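Courses > Lettering and Layout > Handouts > Unit 4

Unit 4. Words on objects
Reading time: 4 min

In the first three units we worked with the page. A page is a friendly place for a word. It is flat, it has four straight sides, and the reader holds it at the distance he likes. In this unit we leave the page and look at words which are put on objects: jars, door plates, tools, buttons, coins, scales, rulers. Please read this handout before the October session and bring your sketchbook, also if it is still empty.

4.1 Who decides the position of the reader?

With a book, the designer may suppose that the reader sits in front of it. With an object we cannot suppose this. A jar is turned on the shelf, and a coin falls as it wants. Before you draw one letter, ask yourself from which side the word will be met, and write the answer down in one sentence. In my experience students who skip this sentence make a nice drawing which then fits nowhere.

There are three usual answers. The object has one clear top, like a door plate. It has a top but people come to it from different sides, like a table scale in a shop. Or it has no top at all, like a coin or a lid. For each of them the line of text behaves in another way.

4.2 The straight label

The straight label is a small page which we attach to the object. It brings its own background with it, and this is its great advantage. The color of the object can change from one series to the next and the label stays readable. The Sindis plate catalog of 1913, which we will look at together, shows almost only this type: dark rectangle, light letters, a generous margin. Students often find it boring. I ask you to copy one plate by hand anyway, with the margins measured.

Notice in the catalog that the margin left and right is larger than the margin above and below. When the four margins are made equal with a ruler, a short word looks as if it is swimming, and a long word looks as if it is pressed.

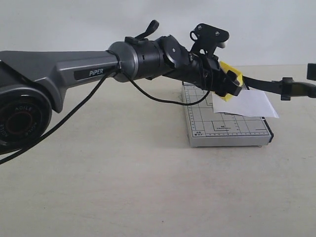 Circular lettering follows other rules than the straight label, and it is useful to compare the two on the same thing. On a circle, the baseline bends, so the feet of the letters come closer together while the heads open like a fan. Letters with a wide top, such as T and Y, suffer from this less than A, which already has a lot of air above its shoulders. A short word can also be repeated around the rim. The white AGILE on the round black housing is done so, and the word meets you upright and also upside down. PiPER, on the gray casing, is the other type: a black rectangle, white letters, one direction of reading. Look also at the small i between the two capitals. In a word this short, one lower-case letter changes the whole outline.

For the circle, set your spacing by eye and from the middle of the letter height — not from the baseline. Work large, then reduce. The Cardoso method (sheet 7 in the folder) divides the ring into equal parts and gives one part to each letter. It is good for a first sketch, but I and M should not receive the same space, and you must correct this afterwards.

4.3 Marks for measuring

Rulers, scales and cutting boards carry a special kind of lettering. The reader does not read it as text. He looks for one mark, uses it and forgets it.
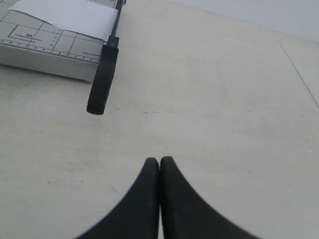 Such marks have to be found quickly, so the main sign should be short and bold and the explanation, if there is one, smaller and under it. Keep the lines thin. When the lines and the signs have the same weight, the eye cannot choose. It is also wise to place each sign near the line to which it belongs, and always on the same side of it. The Flirnance ruler in our collection breaks this rule in the second half of its length, and you will feel it in your hands when you try to draw 171 mm with it.

4.4 Exercise

Choose one object from your kitchen. It must have no clear top.

a) Write the sentence from 4.1.
b) Draw a word of four to six letters in a ring, once only, diameter 10 cm.
c) Draw the same word again in a second ring, repeated as often as you think right.
d) Draw it as a straight label with its own background.

Work in black and white. Use pencil for b) and c), then ink. Hand in all three drawings on one sheet, together with the sentence. Those who want to use the Sketemholm alphabet may do so, but draw it yourself and do not trace it.

We begin with 20 minutes of looking at the sheets on the wall, without speaking. After this, each of you explains the drawing of another student. For c), be ready to say where the repeated words separate. A small dot or an empty space are both good answers.

Contact: Wissam Shboul, Lettering and Layout | Course materials © the author | Back to top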